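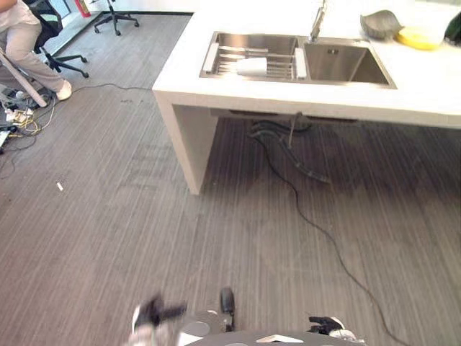
The Guerreiro Collection holds 3,885 coroners' files on suspected domestic poisonings in Avdale County during the nineteenth century. Netness, the research group that has charge of the collection, is calling for participants to transcribe and code the depositions in these files. Most of them turn on ordinary household objects: who filled the teapot, who rinsed it, which cup went to which person, where the leftovers were thrown. A coder has to read such testimony closely and record it in fixed fields. Take a modern kitchen with a double-basin sink, a metal drying rack over the left basin and a white cup lying on its side on the rack. Under our scheme the cup is a vessel, the rack is a location, and "on its side" is a position. Whether the cup had been washed is a separate field, and it stays blank unless a witness says so. Much of the work consists of leaving that kind of field blank when the file gives no basis for filling it.

Background

The files were assembled by county coroners and passed into private hands when the old courthouse was cleared. They cover deaths in which arsenic, strychnine, antimony or an unnamed "white powder" was suspected by a relative, a doctor or the coroner. A minority led to a murder trial. Others ended in a finding of accident, natural causes or no finding at all. Previous writing on crime in the county has relied on newspaper reports of the trials, and the cases that never reached a courtroom have not been studied as a group.

The project will produce a searchable text of every deposition and a coded data set. The data set will be used to compare how witnesses described preparing food, nursing the sick and storing poison in the home, and how these descriptions differ between cases that went to trial and cases that did not. The project does not aim to decide guilt in any case. Participants should not add their own conclusions to the record.

Tasks

Each participant is assigned a batch of 50 files. Work is done remotely in Feltel, the transcription and coding software used by the project. It runs in a web browser and needs no installation. A laptop or desktop computer is required, as the coding panel does not display correctly on phones.

For each file, the participant will:

- transcribe the depositions line by line, keeping original spelling and abbreviations
- mark illegible words with the symbol given in the handbook
- code each person by role (deceased, witness, suspect, medical, official)
- code each vessel, food, drink, medicine and poison mentioned
- code each act of buying, mixing, serving, washing or disposal, with the name of the witness who reports it
- flag any conflict between two witnesses

Chemical test results are coded by a separate team and should be transcribed only. The same applies to post-mortem reports, which are often in a second hand and use terms that changed meaning during the period.

File length varies a great deal. A short file may have two depositions and a cover sheet. The longest contain shop ledgers, letters and several rounds of questioning of the same servant or lodger. Batches are balanced by page count before they are assigned.

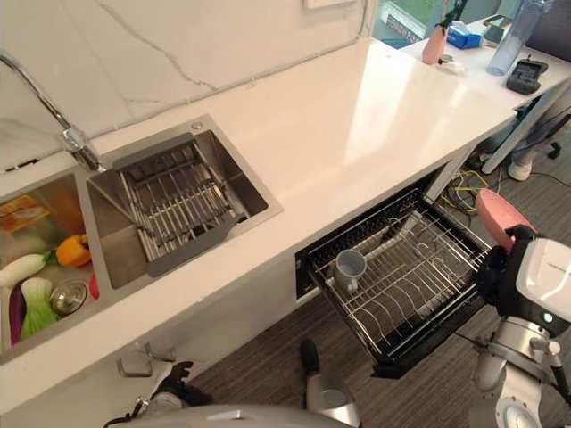 Conflicts between witnesses are common and must be kept. If a daughter states that the broth was made by a neighbor and the neighbor states that it was already on the stove, both statements are coded in full, each under its own witness. The software will show a warning when two entries disagree. The warning can be dismissed and does not mean that an error has been made.

Requirements

Applicants must be 18 or older and able to read nineteenth-century American handwriting, or willing to complete the training module. No degree is required. Experience with court records, parish registers, old medical notes or family papers is useful. Applicants should be able to follow a written coding scheme closely and to ask when a passage does not fit it.

The files describe illness and death in detail, including the deaths of infants and children. Some contain accounts of violence within families. Participants may return any file without giving a reason, and it will be replaced with another of similar length. Returned files have no effect on payment.

People who have published on any poisoning case from Avdale County are not eligible for coding, since prior knowledge of a verdict affects how testimony is read. They may apply as reviewers. Reviewers check a sample of completed files against the page images and need to have transcribed at least 200 pages of handwritten material on an earlier project.

Training

Training consists of a handbook, a recorded lesson and a test set. The test set is made up of files that have already been coded by two members of staff. Applicants whose coding differs widely from the reference version are offered a second test set. Those who pass receive access to their batch within a week.

Questions during the work are posted to a shared log, and rulings on coding are added to the handbook at the end of each month. Participants are expected to read new rulings before continuing. Files already submitted do not need to be revised unless the ruling says so.

Payment

Participants receive $100 on passing the test set and a fixed fee for the completed batch, stated in the agreement sent with the test files. Reviewers are paid by the hour. All participants are named in the published data set unless they ask to be left out.

How to apply

Send a one-page letter stating relevant experience, weekly hours available and whether you are applying as a coder or a reviewer. Attach a transcription of the sample page, which can be downloaded from the project page. Do not correct the spelling on the sample page.

Letters from coders go to Zineb Tawfik, training coordinator. Letters from reviewers go to Leonor Barros, data editor. Applications are open until the end of June, and work on the first batches starts once the test sets have been marked. Applicants who need large-type materials or a screen reader version of the handbook should mention it in the letter.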